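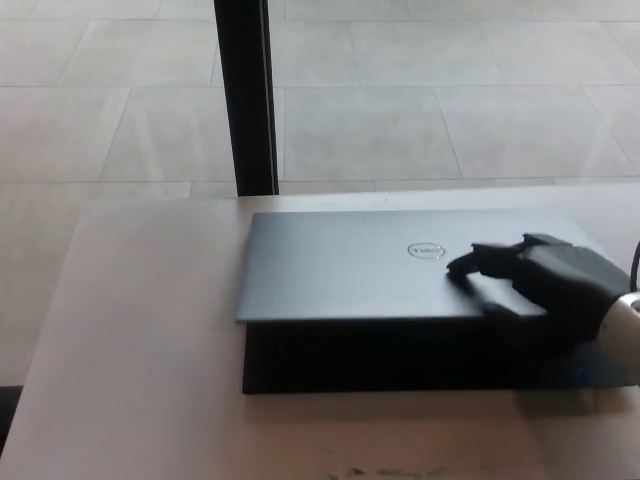 A robotic hand rests on the lid of a closed Dell laptop.

Can a machine tidy up after us yet? A small team at Asterside thinks the answer is getting closer to yes, and after a morning watching its robot work through a list of office and kitchen chores, it is hard not to share the excitement.

The company has spent the summer teaching a two-handed robot the sort of jobs most people do without thinking: closing a laptop, wiping a counter, folding a dish towel, putting cups back on a shelf. There are 40 chores on the list, and the robot is scored on each one against a person doing the same thing at an easy pace.

Laptops have become a favorite around the workshop. A lid is thin, it swings on a stiff hinge, and it is a lot more expensive to drop than a sponge. Push too softly and it stays up. Push too hard and the whole computer slides off toward the edge of the table. People sort all this out with their fingertips in about a second. The robot has to learn it, and watching it get there is a real treat!

"The first time it shut one gently, the whole room went quiet and then everybody yelled," said Hala Hourani, who leads the chores project. "It's a tiny thing. You do it every night before you go home. But there is so much packed into that one little push."

Back in August, the robot could get through eight of the chores without help. It has picked up several more in the weeks after that, mostly ones that involve flat, solid objects. Books, trays and lunch boxes go well. Soft things are still a struggle - the dish towel in particular has been folded into shapes that no kitchen drawer would accept.

Speed is the other sticking point. Clearing a desk at the end of the day takes Hourani a couple of minutes. The robot needs most of half an hour, with long pauses while it works out where to put its fingers next. She doesn't mind. A machine that takes its time overnight, she said, could still have an office ready by morning.

The next step is a shop floor. Valine, a housewares store with 900 items on its shelves, has agreed to let the robot try straightening stock after closing time. It will start with one aisle of boxed goods and leave the glassware alone for now. Staff there will mark down every item they have to fix by hand the next day, and those notes will go straight back to the team.

So, is it time to hand over the housework? No, and Hourani is cheerful about saying so. She figures the robot would need to get a chore right 100 times in a row before she would let it loose in her own home, and only a few of the jobs on the list have reached that mark. Shutting a laptop is one of them. Loading a dishwasher is a long way off.

Asterside will hold an open evening at its workshop on 2022-09-20, starting at 6 p.m. Visitors can watch the robot take on chores from the list and try the same ones against the clock. Entry is free, and children are welcome with an adult.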